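Kurach 16 – manette sans fil pour PC et consoles

Retour à la liste des manettes

La Kurach 16 est la nouvelle manette du studio Hikier, et on l'attendait avec une vraie impatience ! Elle reprend la forme de la première Kurach (celle que beaucoup d'entre vous ont usée jusqu'à la corde sur les jeux de plateforme), avec des sticks entièrement revus et une croix directionnelle plus ferme. En main, ça change tout, surtout dans les jeux de combat où les diagonales passaient parfois à la trappe.

Les sticks sont à effet Hall, donc sans frottement entre les pièces de mesure. La course est un peu plus longue que sur l'ancien modèle et il faut une soirée pour s'y faire – ensuite, viser devient un plaisir. Les gâchettes ont deux positions, courte pour les jeux de tir, longue pour la conduite, et on passe de l'une à l'autre avec un petit curseur au dos.
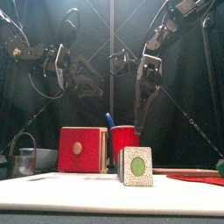 Caractéristiques

Connexion : sans fil 2,4 GHz, Bluetooth ou câble USB-C
Boutons programmables : 16
Profils enregistrables : quatre
Batterie : 2000 mAh
Taux d'interrogation en filaire : 800 Hz
Coloris : noir, gris perle
Référence : KU-124

Dans la boîte

La manette, le récepteur USB, un câble tressé, deux sticks hauts de rechange et une notice en français. La housse Şimşekoğlu est vendue à part.

Logiciel

Les profils se règlent dans Prirkusus, gratuit, sous Windows uniquement pour l'instant. L'interface est claire et la courbe de réponse de chaque stick se dessine à la souris, un régal pour les bidouilleurs ! Une fois le profil enregistré dans la manette, il vous suit sur console.

Avis d'utilisateurs

Zoila Escobar : « La croix est parfaite, je ne reviendrai pas en arrière. J'aurais aimé des gâchettes un peu moins bruyantes. »

Arnulfo Chávez : « Très bonne en filaire. Pensez à mettre à jour le micrologiciel avant la première partie. »

Fiche mise à jour le 2021-12-05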